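The Bivik came on a Friday, in a box that had been opened once already and taped shut again. Driss Abdelaziz signed for it at the bottom of the stairs and carried it up under his arm with the bread.

He had the flat above the old chandler's in Sakerport, two rooms and a kitchen, and he wrote about phones and tablets for a website that paid 40 pounds a review. He'd been doing it for three years. Before that he had repaired them, in a shop on the quay that now sold fudge.

The Bivik was a nine-inch tablet, grey, a bit thicker than he liked. He put it on charge and wrote down the time. Then he made a sandwich and ate it looking at the harbour.

He had a method. On the first day he used a tablet as anyone would, for the news and the football and a film in bed. On the second day he ran the battery down. On the third he wrote the review, and on the fourth he posted the thing back to Salem, the distributor in Batcombe, who would send it on to the next person. It had never taken longer than four days.

When he switched it on it didn't ask him for a language or a password. It went straight to the home screen, and there was a note open on it.

*Shopping. Eggs, light bulb (the small screw kind), something for Mum's feet.*

He rang Salem. The woman there said all units were wiped before they went out.

"This one wasn't," said Driss.

"Wipe it yourself, then. It's in the settings."

"I know where it is."

"Well, then," she said, and asked if there was anything else.

He didn't wipe it. He told himself it was because a used tablet gave a truer picture of the battery. He read the news on it and watched half a film. The speakers were poor and the screen was better than it should have been at the price. He wrote both of those down.

In the morning he looked at the other notes. There were 247 of them. He had meant to read only enough to find a name, so that he could send them on to whoever had written them, but there wasn't a name. There were lists, mostly. Bus times. The sizes of a window, written twice with different numbers. A recipe for lentils which stopped after the onions. One from January said only: *Rang the hospital. They will ring back.* The next one, two days later, was about bin collections.

He read through until the battery gave out at ten past six, which made it nine hours and a bit, and he wrote that down as well. He plugged it in and went out for a walk along the wall. The tide was out and two boys were throwing stones at a buoy.

When he got back he made tea and opened the pictures folder, still looking for a name. There was a birthday cake, a dog asleep on a coat, a good many of the same gate. He went through them quickly. He didn't feel right about it and he wanted it over with. Near the end he slowed down a little and let the kettle click off behind him.

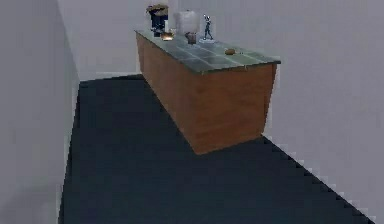

He closed the folder and opened the calendar instead. It was nearly empty. The owner had put in dentist's appointments and the dates of the clock change, and in one square, 2026-05-10, there were two words: *Mum. Batcombe.*

That was tomorrow. He looked at it for some time. There was no address and no hour.

He thought about ringing Salem again, but it was Saturday evening and they'd be shut. He thought about what he would say if he did. Somebody had been sent this tablet to try out, as he had, and had used it for months when they should have had it for a week – and then they had sent it back, or it had been sent back for them, with everything still on it. That was all he could be sure of. It might be a person who had simply bought a better one.

He went back to the notes and sorted them by date. The last one was from six weeks ago.

*Return tablet. Ask if I can keep it till May.*

Driss read it twice. Then he got out his laptop and copied the notes and the pictures across, every one, which took until gone eleven because the port was slow. He added that to the review under *Connections*. He put the files on a memory stick and put the stick in an envelope, and on the envelope he wrote *For the last person who had this*, and under that his own phone number.

On Sunday he wrote the review. It came to 500 words, the length they asked for. He said that the Bivik was heavy for its size, that the screen was good, that the speakers weren't, and that he would have no trouble recommending it to someone who mostly wanted to read and make lists. He gave it seven out of ten. He took the seven out, put in an eight, and sent it off before he could change it back.

Then he wiped the tablet. It took four minutes. It asked him for a language and he switched it off.

He packed it in its box with the envelope on top and taped it down on all sides. The post office didn't open until nine the next day, so he stood the box by the door with his keys on it, and went to ring his mother.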